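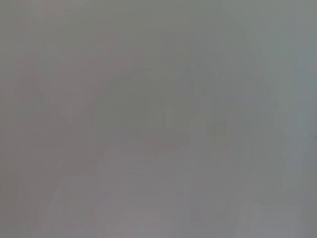 December 2021

I have been meaning to write this down for weeks and kept falling asleep instead. So, the reading thing.

Back in August they told us we were switching to Pusus for the whole primary wing. I had already set up my book bins (all those little leveled stickers, my entire summer thumb is still sore) and then an email went out saying the levels were going away and could we please take the stickers off. I did not take the stickers off. I turned the bins around so the blank side faces out and went home.

I have to admit now, with four months behind me, that I like it more than I thought I would. The sound cards are great. The kids love the sound cards. We do them first thing after the bell, and I have one boy who used to spend the opening half hour under the coat hooks and he now comes to the rug for them and shouts every vowel like he's calling a dog. Short u is his favorite. I can't tell you why short u.

What I don't like is the pacing guide. It's 373 pages and it assumes every morning at Flasholm Elementary is a full morning. Ours aren't! We had the fire drill, then the other fire drill because the first one was too slow, then picture retakes, then the week when so many kids were out with colds that I taught the same lesson on blends to two different halves of the class. I'm on unit 6. The guide says I should be well into unit 8. I told the coach that and she wrote it down in her notebook with a very kind face, and I've been thinking about that face ever since.

Today was the midyear check. You sit with each kid one at a time and they read you a list of words, and some of the words aren't real, so you can see if they're sounding out or guessing. Some of them handle that fine. One little girl stopped on the third one, looked at me with so much pity and said, "I think they spelled it wrong." I had to mark it as no response. I felt awful! She could read it perfectly well, she just didn't want to encourage anybody.

I got through nine kids before lunch and then the Sestach site went down, so the rest are on paper and I'll have to type them in at some point when I'm a person again. It kept logging me out and asking if I was a student or a guardian. Neither, thanks. I copied everything onto the back of the lunch count sheet, and then the office wanted the lunch count sheet. I ran down there during recess to get it back, still wearing one glove.

The good part, and the part I want to remember when I read this in the spring, is the kid who came to me in the fall with 2 letter sounds. He knew the first letter of his name and he knew s, because of snakes. Today he did 33 words. Thirty-three!! Slowly, with his finger, breathing through his mouth the whole time, and when he got to the bottom he flipped the paper over to see if there was more. I said that was all of them and he said "aw." I've been carrying that "aw" around all day. I called his grandmother from the parking lot and I think I talked too fast, she kept saying "is he in trouble?" and I kept saying no, no, he read the list.

Staff meeting after school, an hour and ten minutes. The district wants to hire Pavliuk to come do three training days in the new year, which means sub plans, and sub plans for first grade take longer to write than the day takes to teach. Somebody asked if we could have the training days on the days we already have off for training, and it got very quiet. We're going to "circle back." I ate four of the peppermint bark squares someone left by the sign-in sheet and graded handwriting pages under the table. The lowercase g's are terrible this year, across the board. Everybody's g looks like a 9 that gave up.

Things I need to do before break, putting them here so they're somewhere: finish the checks (eleven left, plus whoever's out), type in the paper ones, send home the baggies of word cards with a note that isn't bossy, find out who has my good stapler, order more dry erase markers because the green ones are all dead and the kids keep putting them back in the cup anyway.

And I want to move the rug. I think if it goes by the window I can fit the small group table on the other side and stop yelling over the heater. I might go in early tomorrow and try it before anyone gets there - it's heavy, but it slides okay if you roll up one end first.

Bed. It's 9:15 and I'm not even sorry.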